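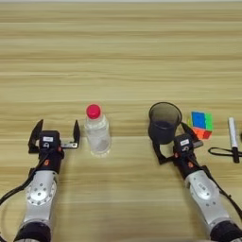 Oil or poly for a kitchen table that gets used all day?

Forum: Finishing and Refinishing

gyula_b
I need to pick a finish for our kitchen table and I keep going back and forth. It's a light wood top on a Flatix base. We bought it unfinished in April and put one thin coat of mineral oil on it, meaning to do it properly later. Later is now. There are rings on it where glasses have been sitting, and the spot in front of my son's chair is going gray.

My wife wants it to stay as pale as possible. I want something I don't have to think about for a few years. The local store carries Kosik hardwax oil and Jeltico water-based polyurethane. Which would you use?
Gyula Borbély

pinchdog
Water-based poly. It hardly changes the color and it won't care about wet glasses. Three coats on top, two underneath, done.

millrace_ann
I'd go the other way. Poly is great until the first deep scratch, and then you have white lines in it and the only real fix is sanding the whole top. With hardwax oil you sand the bad spot, wipe more on and walk away. We have eaten off an oiled table for years with three kids.

pinchdog
And how often do you re-oil it?

millrace_ann
Spring and fall, and the part by the stove a little more often. It takes less time than washing the car.

pinchdog
He said he doesn't want to think about it. Twice a year is thinking about it.

kocsis_shop
The mineral oil matters more than the brand. Mineral oil never cures. It stays in the wood as a liquid, and anything you put over it may not grip. Water-based poly is the fussier of the two here. Gyula, how heavy was that first coat?

gyula_b
Thin. I wiped it on with a rag and wiped it off again, and the wood drank most of it. It's been several months. Does it dry out in that time?

kocsis_shop
It spreads deeper and some of it comes off on whatever touches the table, but it doesn't dry. Wipe it down with mineral spirits and clean rags, changing rags until they come up clean. Let it sit overnight. Then sand. Then do it again if the sandpaper clogs.

M_Barany
I had this same problem with a desk. Skipped the mineral spirits, put poly straight on after sanding, and it fisheyed all over. Little craters everywhere, worst along the back edge where I'd been generous with the oil. I scraped it all off with a card scraper and started again. So I agree with Kocsis on that part.

I don't agree that oil is the answer for everybody. I used Kosik on the second try, going by what the clerk told me, and put it on too thick.

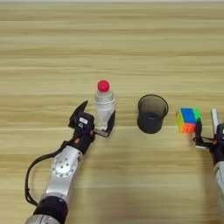 It was tacky for a week and dust settled into it. When I finally rubbed it back and did it thin it looked good, but it went noticeably more yellow than the bare wood. If your wife wants it pale you should test that on the underside before you commit. They sell a version with a little white pigment in it that is supposed to counter the yellow. I haven't tried that one.
Miklós Bárány

millrace_ann
I have tried the white version. It works, but it collects in open grain if you don't buff it well. On a close-grained wood you'd never know it was there.

gyula_b
Good to know about the yellow. That might decide it. How would I even test poly on the underside if there's no mineral oil there? It wouldn't tell me about the fisheyes.

pinchdog
Oil a patch on the underside, leave it a few days, clean it the way Kocsis said, then put poly on half of it and hardwax on the other half. You get color and adhesion in one go. And before anybody asks, yes, you can put shellac in between. Dewaxed shellac sticks to nearly anything and nearly anything sticks to it. One thin coat seals in what's left of the oil.

kocsis_shop
Seconded on the shellac if he goes with poly. Under hardwax oil, no. That stuff has to get into the wood and shellac will stop it. Blonde shellac too, if color is the worry. The amber kind will turn a pale top orange.

old_benchtop
All this for a kitchen table. My mother's had bare wood and she scrubbed it with soap every night. It's still in use at my sister's.

pinchdog
Nothing wrong with a scrubbed top. It won't stay free of rings though, and that is what he asked about.

gyula_b
We are going with poly over shellac. The test patch with plain Kosik was too dark for her. Can somebody check my plan? I'd like to start this week while the weather is dry.

kocsis_shop
Here is how I'd run it.

1. Take the top off the base if you can. Clean it with mineral spirits until the rags stay clean, and leave it overnight with a window open. Lay the rags out flat outdoors to dry. Don't ball them up in the trash.

2. Sand at 120, then 180. Go with the grain and don't lean on the gray spot or you'll leave a dip. If the gray won't sand out, oxalic acid will usually lift it.

3. One thin coat of blonde dewaxed shellac. It's dry enough to touch in 30 minutes, but give it the afternoon. Scuff it very lightly at 320. 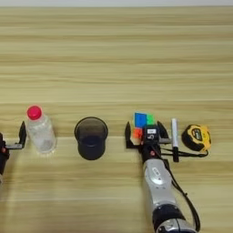
4. Poly with a foam brush or a short pad. Long strokes, keep a wet edge, don't go back over it once it starts to set. Three coats, scuffing between them with a 600 grit pad. Do the underside as well, fewer coats is fine.

5. Leave it alone. It feels hard the next day and it isn't. No hot dishes and no tablecloth for at least 2 weeks.

millrace_ann
Good plan, even if I'd still have oiled it.

M_Barany
If the sheen comes out too glossy, rub the last coat down with 800 and a little soapy water once it has cured. I did that on the desk and it took the plastic look away.

gyula_b
Thanks everyone. Shellac is bought. Is there any reason I can't brush the edges first and then do the top?

kocsis_shop
No, edges first is fine. Just catch the drips underneath before they set.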